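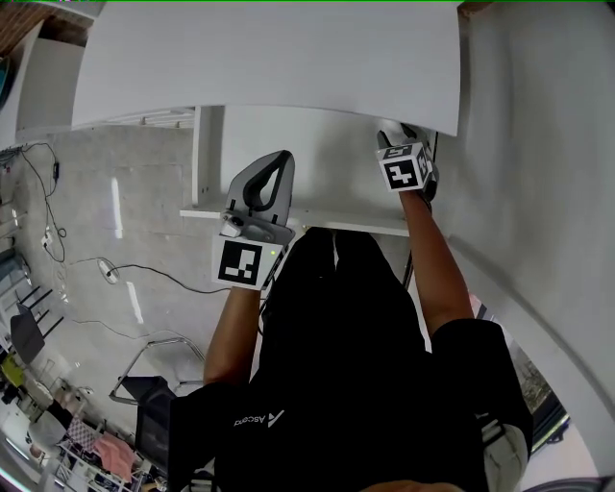
Do you need to book ahead to visit the Alvarado paper mill?
Only for the guided tour. The shop and the small exhibit by the gate are open to anyone during working hours.

I went on 4/18/23 with Nidia Huamán, who binds books and wanted to see where her endpapers come from. The guided tour starts at 2 in the afternoon and is limited to 12 people. Our guide was Giuliana Carhuamaca. She has worked on the sorting floor and in the finishing room, and she answered most questions without notes.

The first stop is the rag store. Alvarado still makes part of its paper from cotton offcuts, which arrive in bales and are sorted by hand for buttons, thread and synthetic scraps. From there you go down a metal staircase to the beaters. It is loud, and the guide stops talking until everyone is through the next door. If you want to ask about the beating times, wait for the corridor.

The vat room was the best part for me. Two people form the sheets and a third lays them on felt. Giuliana said a day's target for the heavier drawing paper is 1,732 sheets, less when they are making the colored stock. 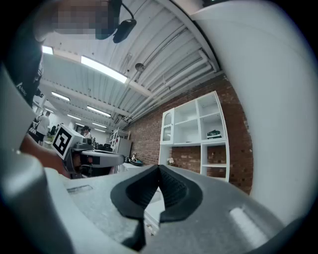
Drying takes longer than I expected. The sheets hang in the loft in small groups, and the windows are opened or closed depending on the weather – in September they can often leave them open all night. After that the paper is pressed again, sized and left to rest before it goes to the cutters.

The tour ends in the shop. Offcuts are sold by weight, and seconds are on the bottom shelves. Nidia bought five sheets of a gray laid paper and a pad for her sister. I bought envelopes.

Parking is free but the lot is small. The bus stops at the bridge, and the walk up from there is steep.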